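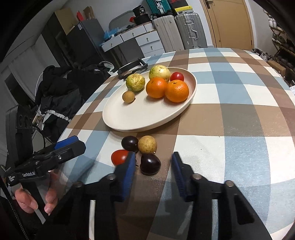
Kireseo Fruit Handling Practice Set

Item 352
Supplied by Orozco Training Equipment, Wenport

Overview

The Kireseo Fruit Handling Practice Set is intended for teams that record hand-held gripper work for use in robot training. It contains a table covering, a serving plate, a printed code of practice and a pad of session record sheets. Grippers, recording equipment and produce are not included and must be provided by the purchaser.

The set was prepared to accompany the Sultby Good Practice Rules for Hand-Held Gripper Work, edited by Brisa Tapia. Purchasers are expected to follow the edition of the rules printed on the cover of their copy. The current edition took effect on 8 January 2026 and replaces the one issued in September.

Rules of use

Grippers are to be held by the handle at all times. Fingers and sleeves must be kept clear of the pads while they are closing.

Whole, ripe fruit is to be used. Split or leaking pieces must be taken off the table before the session begins, and any juice on the pads must be wiped away before the next grasp.

The pads should meet the fruit on opposite sides. The operator closes them only as far as needed to hold it. Soft produce, such as tomatoes, calls for a lighter grip than citrus. 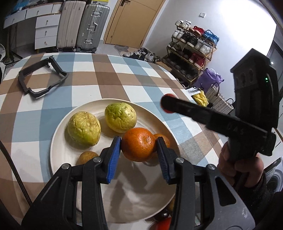
Pads placed on either side of a mandarin, with a second gripper held upright at the right of the table.

Where two grippers are in use, the operator must agree beforehand which one moves first. The other remains still until the first has released its piece. Crossing one gripper over the other is not permitted.

Cables must be led away from the plate and over the side of the table. Homes and other furnished rooms are acceptable places of work, and ordinary belongings may remain where they are, provided the operator has a clear place to stand.

Fruit used in a session is not to be served or eaten afterward.

Session records

Each pad holds 144 sheets. One sheet is completed per session and signed by the operator. Dropped or bruised fruit must be entered, along with any grasp that was repeated. Sheets are kept for 8 months unless the purchaser's own rules require longer.

Care

The table covering may be machine washed in cold water. The plate should be washed by hand. Gripper pads are to be cleaned as directed by their manufacturer.

Ordering

Replacement record pads are listed separately as item 228. Questions about the rules, including requests for large-print copies, should be addressed to Jovita Palacios, Standards Office, Orozco Training Equipment, Wenport.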